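Raw dough poisoning in dogs

Last updated Apr 25, 2022, for the Grenik pet health pages

Raw dough poisoning (vets also call it bread dough toxicosis) is what can happen when a dog swallows uncooked dough with live yeast in it. I've been writing these entries for a while now and this is the one I get the most mail on, usually from people who bake at home and have a Labrador. I have a spaniel, Karaca, and she'd eat the bowl too if I let her!

Causes

Yeast likes warm, damp places, and a dog's stomach is both. The dough keeps rising after it's swallowed, which stretches the stomach, and the yeast goes on turning sugar into gas and alcohol. So you get two problems in one: bloating from the gas and the dough itself, and alcohol passing into the blood. Any yeasted dough can do it - pizza, rolls, sweet buns, a loaf left to prove on the counter. Cooking kills the yeast, so a plain baked or steamed bun doesn't carry this particular risk, though fillings with onion, garlic, chocolate or raisins are a whole other entry.

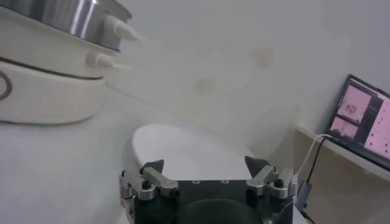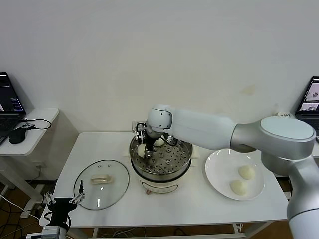
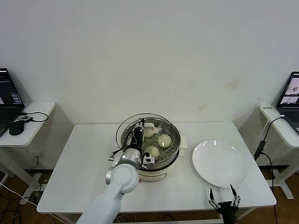
White steamed buns on the steamer tray, second and third pictures.

Signs

The early ones are easy to miss. A dog may drool, retch without bringing anything up, or pace around looking uncomfortable. The belly can look tight and swollen. Then the alcohol side shows itself, and the dog gets wobbly on its feet, sleepy and confused, sometimes cold to the touch. Bad cases go on to seizures or coma. In some dogs the swollen stomach twists on itself, the dreaded bloat that owners of deep-chested breeds already worry over, and that one needs surgery fast.

Treatment

Call a vet right away, even if the dog seems fine. Silvia Oravec, who looks after my own dog at the practice in Urnden, asks callers for the dog's weight, how much dough is missing and when it went. Please don't try to make your dog vomit at home unless the vet tells you to, as a drowsy dog can choke. At the clinic they may wash the stomach out with cold water, which slows the yeast down, and give fluids and warmth. Dogs seen early usually do well.

Her worst case was a 14-pound terrier that got through 600 grams of pizza dough, towel included. He stayed in for 2 nights and went home hungry.

Prevention

Prove dough in a closed oven (switched off, with a note on the door) or in a cupboard that latches. The back of the counter isn't far enough for a tall dog. Scraps in the trash still count, so use a bin with a lid that locks, or freeze them until pickup day.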